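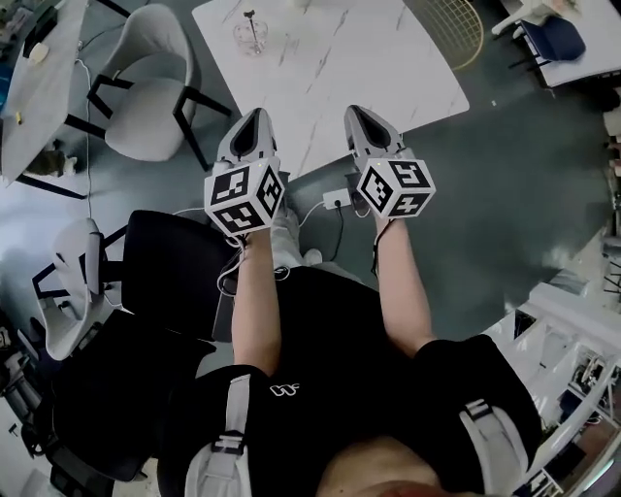
이페오마 오케케는 핑거팁부터 바꾸고 나서 비교하자는 의견이었다. 지금 쓰는 뾰족한 팁으로는 어느 쪽 그립 본체가 나은지 알 수가 없고, 결국 팁 성적만 재게 된다는 것이다. 메신저로 길게 써 보내 주었는데 읽으면서 고개를 여러 번 끄덕였다. 그래도 오늘은 원래 계획대로 가기로 했다. 팁을 새로 뽑으려면 프린터가 비어야 하는데 Casmont 건 부품이 밀려 있어서 다음 주나 되어야 차례가 온다. 의견은 여기 맨 위에 남겨 둔다. 나중에 이 숫자를 꺼내 보는 사람은 꼭 이걸 먼저 읽고 내려가 주면 좋겠다.

12월, 금요일, 오후 2시 조금 넘어서 시작

오늘 할 일은 핸드헬드 그리퍼 두 종류를 같은 작업으로 견주어 보는 것. 하나는 지난달부터 쓰던 Pisus, 다른 하나는 이번 주에 조립을 끝낸 Brundano. 둘 다 위에 마커 큐브를 얹어서 자세를 잡고, 양손에 같은 기종을 한 쌍씩 들고 한다. 섞어서 드는 것도 생각해 봤는데(왼손 Pisus, 오른손 Brundano) 내가 오른손잡이라서 그렇게 하면 뭘 비교한 건지 나도 모르게 될 것 같아 접었다.

작업은 대리석 무늬 테이블에서 유리병 옮기기, 병 안의 금속 막대 꺼내서 옆에 눕히기, 다시 꽂기. 단순해 보여도 막대 다시 꽂는 단계가 꽤 까다롭다. 병 입구에 한 번 닿으면 손목이 저절로 비틀리고, 그때 큐브가 기울면서 헤드 카메라에서 보이는 면이 갑자기 바뀐다. 지난번에도 여기서 자세가 튀었다.

준비하면서 적어 둘 것 몇 가지.

하네스 끈은 어깨 버클에서 한 칸 더 조였다. 지난번에 헐렁하게 매고 했더니 팔을 뻗을 때마다 헤드 카메라가 조금씩 앞으로 쏠렸다. 조이고 나니 훨씬 낫다. 다만 한 시간 넘게 매고 있으면 목 뒤가 당긴다. 수밥이 자기는 안에 수건을 한 장 깔고 한다고 해서 다음엔 나도 해 보려고 한다.

케이블은 여전히 골치다. 팔을 몸 쪽으로 당겼다가 뻗을 때 소매에 걸리는 일이 있어서 손목 쪽 고리를 조금 크게 잡아 두는 편이 좋다. 너무 크게 잡으면 이번에는 테이블 모서리에 걸린다. 적당한 길이를 찾는 데 오늘도 시간을 꽤 썼다. 멀티탭은 발에 닿지 않는 자리로 옮기자고 지난번에도 썼고 이번에도 또 쓴다. 다음 사람, 부탁합니다!

2시 40분. Pisus부터 시작. 한 세트에 46회, 중간에 한 번 쉬고 배터리 확인. 몸이 기억하고 있어서 그런지 첫 열 번 정도는 아주 매끄러웠다. 트리거가 가볍고 벌어지는 폭이 넉넉해서 병 몸통을 잡을 때 마음이 편하다. 대신 막대처럼 가는 것을 집을 때는 마지막 순간에 두 팁이 살짝 어긋난다. 손으로 눌러 보면 왼쪽 그리퍼가 더 심한데, 링크 쪽 나사가 풀린 건지 원래 유격이 그런 건지는 뜯어 봐야 알겠다. 46회 중에 막대를 놓친 횟수는 따로 표에 넣었으니 여기에는 느낌만 적는다.

3시 반쯤 휴식. 커피. 수밥 로드리게스가 들러서 로그를 같이 봤다. 큐브 인식이 끊긴 구간을 모아 보니 대부분 오른손이 왼손 위로 넘어가는 순간이었다. 당연하다면 당연한 얘기인데 그림으로 그려 놓고 보니 생각보다 자주 그러고 있었다. 나는 병을 왼손으로 받치고 오른손을 크게 돌려서 막대를 꽂는 버릇이 있는 모양이다. 수밥은 작업 순서를 바꾸기보다 병 위치를 오른쪽으로 옮겨 보라고 했고, 그 말이 맞는 것 같아서 다음 세트 전에 70mm 옮기고 테이프로 자리를 표시했다. 이러면 앞 세트와 조건이 달라지니까 Pisus도 나중에 한 세트 더 해야 한다. 귀찮지만 어쩔 수 없다.

4시 10분. Brundano 첫 세트. 손에 쥐자마자 앞이 무겁다는 느낌이 왔다. 저울에 올린 값으로는 한쪽이 697g. Pisus보다 많이 무거운 편은 아닌데 무게가 큐브 쪽으로 몰려 있어서 손목이 먼저 지친다. 스무 번쯤 지나니까 병을 내려놓을 때 마지막에 툭 떨어뜨리듯 놓게 되었다. 데이터에는 이런 게 그대로 들어갈 테니 좋지 않다. 반면에 가는 막대는 정말 잘 잡는다. 팁이 곧게 만나고, 닫히는 끝에서 힘이 서서히 들어오는 것이 손가락으로 느껴진다. 막대를 꽂으면서 병 입구에 닿았을 때도 미끄러지지 않고 버텨 주었다. 이 부분은 꽤 감탄했다.

다만 이페오마 말대로라면 이 차이가 본체 덕분인지 팁이 물린 각도 덕분인지 나는 지금 구별할 수가 없다. 두 기종의 팁 모양은 같아도 고정하는 브래킷이 다르니까. 적으면서도 자꾸 그 메시지가 떠오른다.

컨트롤러 쪽. 수신기는 Palaniappan 보드로 통일해서 썼다. 예전 보드는 두 손을 동시에 붙이면 한쪽 값이 가끔 늦게 들어왔는데 오늘은 그런 일이 없었다. 로그에서 잰 카메라와 그리퍼 폭 사이의 지연은 약 182ms. 크기는 해도 세트 내내 일정해서 뒤에서 밀어 맞추면 된다. 시작할 때 그리퍼를 두 번 크게 여닫는 동작은 꼭 넣을 것. 오늘 한 번 깜빡하고 시작했다가 그 기록은 통째로 버렸다.

5시 20분에 마무리. Brundano는 한 세트만 채우고 그만두었다. 더 하면 손목 피로 때문에 결과가 섞일 것 같았다.

지금까지의 생각. 병처럼 굵은 물건을 오래 옮기는 작업이면 Pisus가 편하고, 가는 막대를 정확히 다뤄야 하면 Brundano 쪽에 마음이 간다. 하나만 고르라고 하면 아직 못 고르겠다. Brundano 큐브를 손잡이 쪽으로 조금만 당겨 달 수 있으면 무게 문제는 많이 줄 텐데, 그러면 손등에 가려서 뒤쪽 면 인식이 나빠질지도 모른다. 브래킷을 짧은 것으로 하나 그려 볼 생각이다.

다음에 할 것
Pisus 왼쪽 링크 나사 확인, 풀려 있으면 조이고 유격 다시 재기
병 옮긴 위치에서 Pisus 한 세트 더
Brundano용 짧은 큐브 브래킷 도면 (수밥에게 먼저 보여 주기)
새 핑거팁 프린트 순서 잡기, 이페오마에게 답장
기종 순서를 바꿔서 Brundano 먼저 해 보기. 오늘 손목이 지친 게 뒤에 해서인지 무거워서인지 이걸로 조금은 갈릴 것 같다

추가, 저녁. 이페오마에게 로그를 보내 주었더니 금방 답이 왔다. 브래킷 각도만 맞춘 팁을 한 벌 먼저 뽑아 보자고 한다. 새 모양을 기다리는 것보다 그게 빠르겠다. 파일은 공유 폴더에 올려 준다고 했다.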